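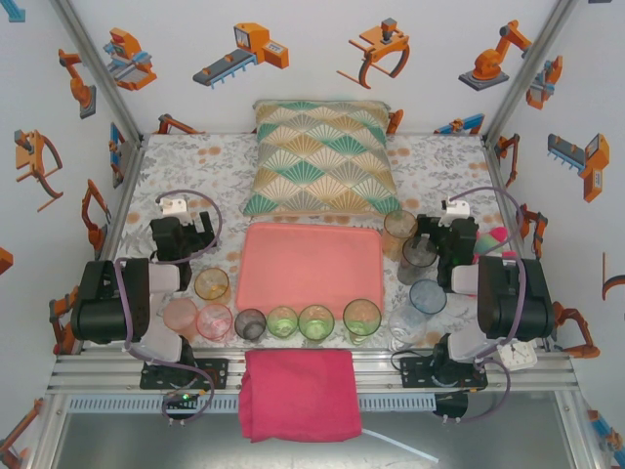
컵은 쟁반에 올리기 전에 하나씩 빛에 비춰 봐야 한다고 마르야 부트키에네(Maarja Butkienė)가 지난번 점검표 아래에 적어 두었다. 쟁반에 다 올린 뒤에는 안쪽 컵의 테두리가 잘 안 보인다는 의견이다. 이번 점검부터 3번 항목에 넣었다.

릴로라(Lillora) 다과 테이블 안전 점검표
점검일: 21. 8. 18.
대상: 색컵, 분홍 쟁반, 꽃무늬 테이블보, 부채무늬 방석, 수건
표시: 양호 / 주의 / 조치

1. 테이블보가 판판하게 깔려 있는가
양호. 컵 놓을 자리는 손바닥으로 한 번 쓸어 확인할 것. 주름 위에 세운 컵은 살짝만 건드려도 넘어간다.

2. 쟁반 바닥이 뜨지 않는가
양호. 네 모서리를 차례로 눌러 봄. 흔들림 없음.

3. 컵 테두리와 바닥에 이 빠진 곳, 금 간 곳이 없는가
주의. 2개에서 실금 같은 선이 보임. 흠집인지 금인지 손톱으로는 구분이 안 되어 따로 빼 두었다. 그롬홀름(Gromholm)에 교체분 문의함.

4. 컵이 테이블 앞 가장자리에 너무 붙어 있지 않은가
주의. 앞줄은 늘 가장자리 쪽으로 밀려 나온다. 기준은 가장자리에서 150mm. 쟁반에 담을 때는 앞줄부터 담는다.

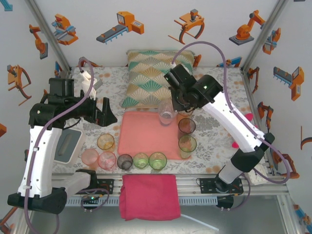

점검표 제7호 2쪽

5. 컵을 쟁반에 옮길 때 기울어진 채로 놓지 않는가
쟁반 테두리가 올라와 있어서 바닥 한쪽이 걸리기 쉽다. 바닥이 전부 닿은 것을 보고 손을 뗄 것. 색이 짙은 컵은 쟁반 오른쪽에 두어도 되고 왼쪽에 두어도 된다. 순서는 점검 대상이 아님.

6. 컵끼리 부딪치지 않는가
주의. 초록 컵들은 크기가 비슷해 보여 겹쳐 쌓는 경우가 있는데, 쌓지 않는다. 5월에 겹친 컵이 빠지지 않아 하나를 버렸다.

7. 방석이 쟁반 뒤에 제대로 놓여 있는가
양호. 방석을 당기면 테이블보가 같이 끌려온다. 컵이 있는 동안에는 방석을 움직이지 말 것. 먼지는 컵을 모두 치운 다음에 턴다.

8. 수건
조치. 앞쪽에 걸어 두는 수건은 접은 상태로 두고, 늘어진 쪽이 길면 다시 접는다. 물기가 있으면 마른 것으로 바꾼다. 엔덴(Endden)에서 받은 여분은 거의 다 썼음. 추가 주문 필요.

9. 세척 후 보관
아보틴슈(Avotiņš) 상자에 칸마다 하나씩, 입구가 위로 오게 넣는다. 칸막이 한 장이 찢어져 테이프로 붙여 놓음. 다음 점검 때까지는 그대로 쓴다.

비고
3번에서 빼 둔 컵은 교체분이 올 때까지 사용 금지. 4번은 다음 점검에서 다시 본다. 의견은 이 점검표 아래 빈칸에 이름과 함께 적을 것.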